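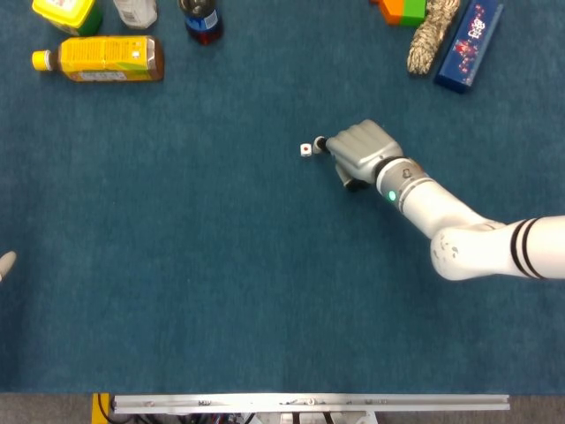 More stouts, please, and fewer things with mango in them, was what the Ivoncombe lot told me when I asked how the bottled beer list was shaping up. Fair enough! I've passed it on to the tasting panel and the February order already has two extra dark ones on it.

Home | Listings | Breweries | Reports | Contact

Progress report, 08/02/2022

So, where are we with the Trundero bottled beer directory? Further on than I feared at Christmas. We've now got 684 beers written up and checked, out of the 3004 on the long list, and another 2621 tasting notes sitting in the spreadsheet (lots of beers have several, and some of those notes are just "nice", bless them).

Your grant has mostly gone on bottles and postage, and I've sent the receipts separately. The one overspend is couriers. A case from Stirkano came back to us twice and we paid both times, which I'm still arguing over.

Breweries have been slower than I'd like. I wrote to 14 in January asking for strengths and ingredients and got nine answers, a couple of them very long! The Saithong pages are finished apart from the wheat beers, where the labels and the website give different strengths, so I've left those blank until the brewery replies.

Still to do before the next payment: the index, the bit on bottle-conditioned beers (I keep rewriting it) and a decision on whether cans go in. I'd say yes, but I'd like your view.

Comments

Hopback Sal: Cans should definitely go in. Half my local shop is cans now.

mildman: Will there be a section for low alcohol ones?

Recent items
Keeping bottles over winter
Saithong porter tasting notes
Ivoncombe beer shop opening times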